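4. Setting out the tidying practice

Before you ask your Pliltum arm to clear a real kitchen counter, please spend an evening with the blocks. Putting things away is still hard work for a machine (it's hard for my family, too!), and a plain wooden board is a kinder place to begin.

1. Lay the board on the perforated platform.
2. Set out the blocks with gaps between them.
3. Leave the near half of the board clear.
4. Lower the rod until its tip is just above the wood, then load routine 1038.

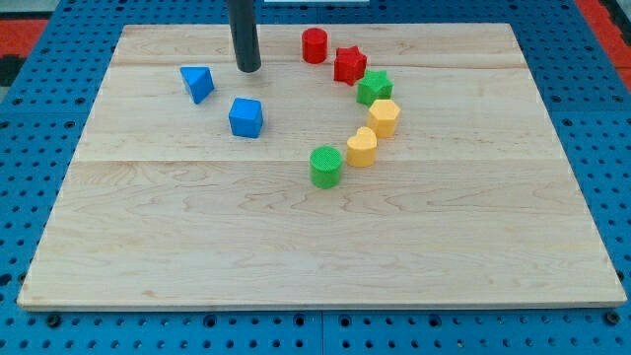 Figure 4. Board and blocks, rod lowered.

5. Press Start and let the arm push the blocks together by color.

Note: Stars and hearts may turn as they slide. Give the arm 30 tries before you change any settings.

Caution: Keep your fingers off the board while the arm is live. Cups and plates come much later, in section 9.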